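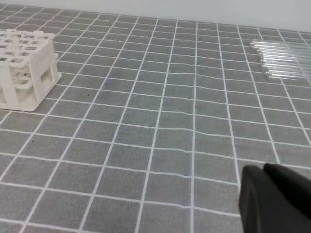
Leandro Ojeda wrote back after the draft went out and asked why a talk on picking a college major spends so long on class size. Fair point, so I'll start with that.

Slide 2 – Gitdale College has 1375 students. Last year 73 of them were majoring in geography. Read both numbers out loud and let people write them down.

Small major, so upper-level classes are small too. The downside is that some courses run only every other year. Tell students to ask for the two-year schedule before they declare.

Slide 3 – Requirements. Five core courses, then electives. Statistics counts as core now. It didn't when the older brochure was printed, so if anyone has that one, give them the new sheet.

Slide 4 – Transfer credit. Most questions come up here. Credits from Te Moana are reviewed one course at a time. Send syllabi by August. Don't promise anything about lab credits.

Slide 5 – Internships. Kuken takes juniors and seniors. Hurkar takes seniors only. Both want a faculty letter.

Skip slide 6 if we're running late – it's the campus map.

Questions. Repeat each one into the microphone. Sign-up sheet for advising is by the door.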